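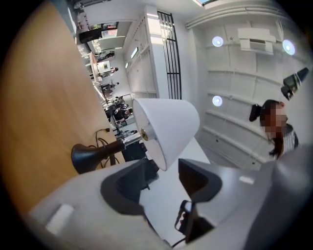

White shade, brass fitting, black arm, and the cables behind.

Search this forum Go
Lighting > Desk and table lamps
Posted by hquan, October, 7.40 pm

hquan: Thinking of a cone lamp like this one for my desk. Hastside want 379 for theirs. Worth it?

tritico_tom: For a white cone on a black arm? No. You're paying for the bit of brass.

Zuleica Aguiar: I don't agree. Cheap arms droop. My Virnari was under 200 and it nods like a donkey.

tritico_tom: Then tighten it. I've yet to see a 400 lamp that lit a page any better.

Zuleica Aguiar: Tightened it twice. Still droops.

hquan: What about the cables? That tangle along the edge of the wood puts me off more than the price.

oldrao: Every lamp looks tidy in the catalogue - then you plug it in. Clip the flex under the top and see if you still want the thing. I doubt you will.

hquan: Might wait for the sales then.

tritico_tom: They'll put it up first. They always do.

6 replies hidden | 14 shares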